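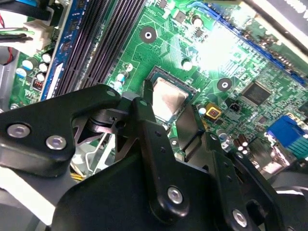 Processor and cooler work: revised bench procedure

Bench Notes, October
Evander Buchanan, Halliday Hardware Bench

The procedure for removing and refitting coolers has been revised. The previous version was written for a single cooler type and was being applied to boards it did not suit. The revision covers the desktop boards currently handled at Halliday and at the Dallmont site. It takes effect now, and older printed copies at the benches should be recycled.

The changes concern the period when the cooler is off and the processor is still in its socket. In that state the heat spreader is exposed and the small parts around the socket have nothing standing over them. On a typical green desktop board there are cylindrical capacitors close to the socket on more than one side, along with a large number of surface-mount parts that are easily knocked by a driver tip. Most of the board damage logged at Dallmont over the past quarter was done at this stage. Very little of it involved the socket contacts.

Removing the cooler

Run the machine under light load for 5 minutes before shutting it down. The compound softens slightly and the cooler releases with less force. Shut down, switch off at the supply, disconnect the mains lead, and hold the power button to discharge the board. Unplug the fan before touching the cooler screws. The fan lead on the Osent tower coolers is short and will pull the header sideways if it is forgotten.

Loosen the 4 cooler screws in a diagonal pattern, a turn or so each, until all are free. Do not remove one screw completely while the others are tight. The mounting plate will tilt and put the load on one edge of the heat spreader.

When the screws are free, twist the cooler gently in both directions while keeping it level. Lift only after it has begun to turn. On socket types where the processor is held by a retention frame, the frame keeps the processor in place and the lift is straightforward. On older types with pins on the processor and a side lever, a straight pull can take the processor out with the cooler while the lever is still closed. If resistance does not drop after a few twists, refit the screws loosely and warm the machine again.

Put the cooler down on its side on a lint-free sheet, with the contact face uncovered. Do not stand it on its base.

Cleaning

Wipe from the outside of the heat spreader toward the middle, so that residue is gathered and not spread over the edge. Use a lint-free wipe dampened with isopropyl alcohol. Wet wipes sold for screens are no longer accepted for this job, as several leave a film.

Residue on the retention frame can be left if it is a standard non-conductive compound. Residue on the board should be removed with a swab. Residue inside the socket is a separate job and should be passed to the repair shelf with a tag. Do not attempt to clear socket contacts at a general bench.

The old text asked for the processor to be taken out during cleaning. This step has been deleted. Unless the processor is being replaced or inspected, leave it seated with the frame closed. Each opening of the socket is an opportunity to bend a contact, and it adds nothing to the cleaning of the upper face.

Applying compound

Fumeo gray is the standard compound at both sites. Apply a small central amount and allow the cooler pressure to spread it. For large rectangular heat spreaders, a short line along the longer axis gives better coverage than a single dot. Spreading by card is permitted but should be done in one pass, without going back over the surface.

Tubes should be capped at once and stored nozzle down. An opened tube is good for up to 18 months in the cabinet. Write the month of opening on the tube. Tubes with no month on them should be treated as expired.

Refitting

Check the board's cooler mounting holes before bringing the cooler in. The holes are ringed, and the area around each should be free of washers, compound, and fragments of old adhesive pad. A fragment under a standoff is enough to set the cooler out of level, and this is not visible once the cooler is on. Small connectors near a hole should be noted at the same time. Two-pin headers close to a mounting hole have been crushed by the larger Osent backplate kits when the spacer was fitted the wrong way round.

Lower the cooler vertically. Start all screws by hand before using a driver. Tighten diagonally, with the final tightening split over 3 passes. Stop when the shoulder of the screw meets the bracket. The spring sets the pressure, and turning beyond the shoulder only loads the thread.

Reconnect the fan to the processor fan header. Confirm that the lead is clear of the blades. Start the machine, enter the firmware setup, and watch the temperature until it has settled. A reading that climbs steadily without leveling off means poor contact. Shut down, remove the cooler, and look at the compound print. An even print to all edges indicates a problem elsewhere, usually the fan setting. A print that is heavy on one side indicates a level fault at the mounting holes.

If the cooler is removed for any reason after the first contact, the compound must be cleaned off both faces and replaced. Reusing a disturbed layer traps air.

Practice plates
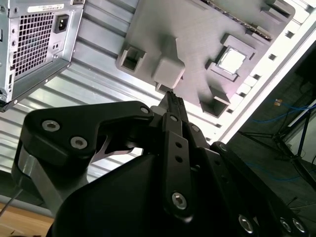

Bench training will start on plates before moving to live boards. A plate costs little to print, carries no voltage, and can be replaced the same day. It also allows a trainee to work inside a case with the surrounding parts in place, which is where most access problems are found. The plate is light gray and matte, with a raised square frame for the processor socket and a bright silver insert inside it, so the target is easy to pick out against the ribbed panel behind. The long dark slot strip along the top edge serves for pointing out where memory modules sit relative to the socket. With the power supply housing in the corner of the case, trainees should plan their approach to the board before picking up a tool.

The plate does not reproduce the fine parts of a board. It has no loose surface-mount components to knock off, and so it gives no feedback when a driver slips. Trainers should watch the tool path and mark any contact with the plate outside the working area as a fault. This needs to be done consistently or the exercise loses most of its value.

The other raised features are useful as obstructions. The hollow square brackets and the solid rectangular block stand clear of the surface, and a hand that catches on them is likely to catch on port housings and heat sinks on a real board. Trainees should complete the approach to the socket without touching them. When this can be done repeatedly from either side of the case, move on to a scrap board.

Plate exercises are to be done in the following order.

Approach to socket, no tool. The hand goes in over the plate, the fingertip touches the socket frame, and the hand comes out along the same path.

Approach with driver. The tip is placed beside the socket frame and held steady.

Placement. A blank of processor size is lowered level over the socket area and lifted again without sliding. Hold it by opposite edges only. Fingers should not touch the upper or lower face.

Repeat with the case turned. Access changes considerably when the power supply is on the other side of the working hand, and technicians at the narrow benches do not always have a choice of orientation.

Scrap boards

The scrap board stage is unchanged apart from the selection of boards. Use boards with a processor in the socket and the cooler off. Boards with empty sockets are to be kept for contact inspection training and should have their plastic caps fitted at all times. Several have been found in the open tray without caps, and these can no longer be used for inspection.

Inspect the scrap board before and after each session. The capacitors nearest the socket are the best indicator of careless work. Any that lean when they were upright at the start should be recorded on the session sheet with their position relative to the socket. "Upper left of socket" is sufficient. Component references are hard to read at the bench and are frequently copied down wrongly.

Sheets go to the tray by the parts window at Dallmont or to my desk at Halliday.

Supplies and open points

Fumeo gray is in stock at both sites. Lint-free wipes are short at Dallmont until the next delivery and should be kept for heat spreaders and cooler faces. Use swabs for frames.

The plate file has been updated and is on the shared drive under the bench training folder. The socket frame in the earlier file was too low to catch a sliding blank. Please check the file version before printing further plates, and keep the matte finish. Glossy prints give glare under the bench lamps.

The driver bits supplied with the Osent kits wear quickly at the tip and have started to cam out under normal pressure. Use the bench bits until a replacement is agreed. Worn bits should be discarded and not returned to the kit box.

The procedure does not yet cover liquid coolers. Jobs of that type continue to go to the repair shelf, with the tubing left attached and the pump lead labeled.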